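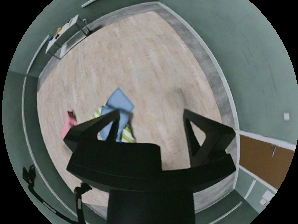 Blue cloth on top, striped one (white / lime green) under it, on the floor.

6th April

Dye shed, Otutora. Second day on the weld vat, first on indigo. Solange in til lunch, then just me and Nii.

Weld first. Soaked the chopped stalks overnight in rainwater, brought up slow, held just under simmer an hour. Strained through the old muslin. Colour good but thinner than the March lot, more lemon. Nii thinks the stalks were cut too late. I think we skimped, the sack weighed light when it came from Kurup. Should have written down by how much. Didnt.

Pinch of chalk in at the end. Brightened straight away. Do this earlier next time, before cloth goes in.

Test strips, all cotton, all alum mordant:
A - 25 min, pale, patchy near the fold
B - 50 min, better, even
C - left in to cool, best of the three, slight greenish cast by the window

Go with C for the Nollham order. Efua wants to see strips before we commit, posted B and C to her, kept A for the book.

Indigo. Vat was sulking. pH fine, smell fine, no proper bronze skin on top and the liquid more blue than yellow-green. Warmed it, fed it a spoon of fructose, lid on, left alone. Came right after tea. One dip gave a washed-out sky, three dips mid blue, stopped there. Some streaking where the cloth touched the side, so use the bigger bucket and hang from the rail.

Overdyed one of the strip C pieces, one quick dip. Lovely leaf green. Delali will want this for the cushions, tell her it can't be matched exactly!!

Rinsing took ages. 7 rinses on the blue and still giving colour. Raimonds says a splash of vinegar in the second-last one, will try on half and leave half plain so we can compare.

Stock: alum down to 209 g, that's not enough for the Nollham lengths. Reorder from Surnness today, they were slow last time. Soda ash ok. Weld one sack, opened. Rubber gloves, medium, none left, only the huge ones.

To do
- cut light test strips, half covered with card, south window, check end of April
- rub test on the three-dip blue, white hankie, dry and damp
- relabel the jars, chalk and alum look teh same
- ask Efua re width of hem

Vat lid left on, heater off at the wall.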